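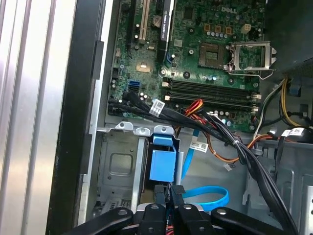
Zwischenbericht an die Treloar-Stiftung
Projekt Feso: Tonaufnahmen aus Gritcombe und Fludham
Stand: Montag, 10. Mai 2021
Verfasserin: Hường Cù

Liebe Kolleginnen und Kollegen,

beim letzten Bericht hatten wir noch Kartons voller Bänder und einen Plan, jetzt haben wir Stimmen! Von den 434 Tonbändern der Sammlung ist der gesamte Gritcombe-Teil überspielt, und beim Fludham-Teil fehlen nur noch die Bänder, die vorher gereinigt werden müssen. Ich hatte mir für diesen Zeitpunkt deutlich weniger erhofft und freue mich entsprechend.

Überspielung

Die Umstellung auf die zweite Bandmaschine hat sich sofort bemerkbar gemacht. Wir fahren die Bänder grundsätzlich in der Originalgeschwindigkeit ab und hören die ersten und letzten Minuten mit Kopfhörern mit. Bei den frühen Gritcombe-Bändern war das auch nötig, denn dort wechselt die Geschwindigkeit manchmal mitten auf der Spule, vermutlich um Band zu sparen. Auf den Schachteln steht davon kein Wort. Solche Stellen überspielen wir zweimal und legen beide Fassungen ab, mit einem Vermerk im Datenblatt.

Sorgen macht uns eine Gruppe von Acetatbändern aus Fludham. Sie riechen deutlich nach Essig, einige sind an den Rändern wellig. Wir haben sie getrennt gelagert, kühler als den Rest, und ziehen sie in der Reihenfolge vor. Ein Band ist beim Umspulen gerissen, an einer alten Klebestelle. Es ist wieder geklebt, verloren gegangen ist dabei eine halbe Silbe. Welche, wissen wir sogar: das Ende von »Heuwender« in unserer Übersetzung, im Original ein Dialektwort, das der Sprecher zum Glück zwei Sätze später noch einmal sagt.

Karteikarten

Zur Sammlung gehören 966 Karteikarten mit Stichwörtern, Namen und Bandnummern. Sie sind alle abgeschrieben und einmal gegengelesen. Die Handschrift ist gut lesbar, die Abkürzungen weniger. »Kl. Br.« haben wir wochenlang für eine Person gehalten (wir hatten ihr schon einen Datensatz angelegt), bis auf einem Band von der kleinen Brücke hinter der Mühle die Rede war. Seitdem führen wir eine Liste der aufgelösten Abkürzungen, die Ihnen als Anlage 1 zugeht.

Die Kartei nennt übrigens mehrere Aufnahmen, zu denen wir kein Band gefunden haben. Ob es sie noch gibt, ist offen. Ich habe die Nachlassverwaltung in Fludham angeschrieben und warte auf Antwort.

Was auf den Bändern ist

Darüber könnte ich seitenlang schreiben! Die Erzählungen über die Schafmärkte hatten wir erwartet, sie stehen ja auch in der Kartei. Nicht erwartet hatten wir, wie viel gesungen wird. Mitten in einem Gespräch über Pachtverträge stimmt eine Frau ein Lied über einen Fuhrmann an, der seinen Hut verliert, und auf einem ganz anderen Band, aus dem Nachbarort, taucht dieselbe Melodie mit einem Text über einen Bäcker auf. Inzwischen haben wir über 33 Strophen zu dieser einen Melodie beisammen, teils widersprechen sie einander, teils sind sie so derb, dass im Hintergrund jemand hustet und um Ruhe bittet.

Sprachlich ist der Unterschied zwischen den beiden Orten größer, als die kurze Entfernung vermuten lässt. In Gritcombe werden die Vokale vor r gedehnt, in Fludham kaum. Für Zaun, Hecke und Grabenrand haben beide Orte eigene Wörter, und die Leute wissen das und ziehen einander damit auf. Für das Wörterverzeichnis ist das ein Geschenk. Allein die Wörter für verschiedene Arten von Regen füllen schon einen eigenen Abschnitt – mein Liebling bezeichnet einen Schauer, der aufhört, sobald man die Wäsche hereingeholt hat.

Hörabende

Statt des geplanten einen Hörabends haben wir 2 veranstaltet, beide online. Der erste litt unter der Tonübertragung: Das Konferenzprogramm hielt das Bandrauschen für Störgeräusch und filterte die leisen Stimmen gleich mit heraus. Beim zweiten haben wir die Ausschnitte vorab als Dateien verschickt und sie dann gleichzeitig abgespielt, jede und jeder zu Hause. Das klang gut und war obendrein ein schöner Moment, als ein Teilnehmer aus Fludham die Stimme seiner Großtante erkannte und uns ihren Mädchennamen nennen konnte. In der Kartei steht sie nur als »Frau vom Posthaus«.

Rechte

Hier kommen wir langsamer voran als bei den Bändern. Einverständniserklärungen aus der Aufnahmezeit gibt es nur vereinzelt. Wir sprechen mit den Familien, soweit wir sie finden, und sperren bis dahin alles, was Krankheiten, Schulden oder Streit unter Nachbarn betrifft. Die Gespräche dauern, oft auch deshalb, weil dabei wieder erzählt wird. Abgelehnt hat bisher eine Familie, und das respektieren wir selbstverständlich. Die betreffende Aufnahme bleibt erhalten, wird aber weder verzeichnet noch vorgespielt.

Mittel

Die Ausgaben liegen im Rahmen des bewilligten Plans. Bei den Reisekosten ist Geld übrig, bei der Bandreinigung wird es knapp. Ich bitte deshalb um Zustimmung, den Restbetrag aus der Position Reisen in die Position Restaurierung umzuwidmen. Am Gesamtbetrag ändert sich nichts. Die Aufstellung finden Sie in Anlage 2.

Bis Juli

Als Nächstes kommen die Acetatbänder dran, danach der Abgleich der Kartei mit den Aufnahmen. Das Wörterverzeichnis soll im Juli in einer ersten Fassung vorliegen, zunächst ohne Lautschrift. Außerdem möchte ich die Fuhrmannslieder in einem kleinen Heft zusammenstellen, mit Noten und allen Varianten – das stand nicht im Antrag, lässt sich aber ohne zusätzliche Mittel machen, und ich würde es sehr gern tun.

Falls Sie in einzelne Aufnahmen hineinhören möchten, schicke ich Ihnen gern eine Auswahl. Für die Umwidmung bräuchte ich eine kurze schriftliche Bestätigung, eine E-Mail genügt.

Mit herzlichen Grüßen
Hường Cù

Anlagen: 1 Abkürzungsliste, 2 Kostenaufstellung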